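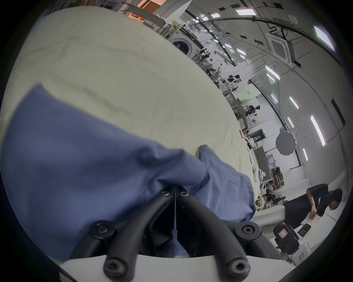
Blue-grey cloth on a white sheet

Credit for family members in a short film
Posted in: Film and Television – Production and Credits

Our community film group is completing a short drama entitled Stonden, to be submitted to the Plakeo festival in November. The director's father served as producer and her uncle plays the lead. The entry form asks us to declare any family connection between cast and crew. Must this also appear in the closing credits, and may the uncle use a different surname on screen?
Ingrid Boateng

The declaration and the credits are separate matters. The form is read by the organisers only, and the credits need not mention any relationship. A performer may be credited under a professional name, provided that the same name is used on the poster and in the programme notes. The legal name should still be given on the signed release. I would advise writing to the festival office before the final titles are made – changes after submission are seldom accepted.
Kowalczyk

We had the same with ours, a father and two sons. Nobody asked. The programme note was limited to 900 characters in any case, so there was no room for it.
Zisten123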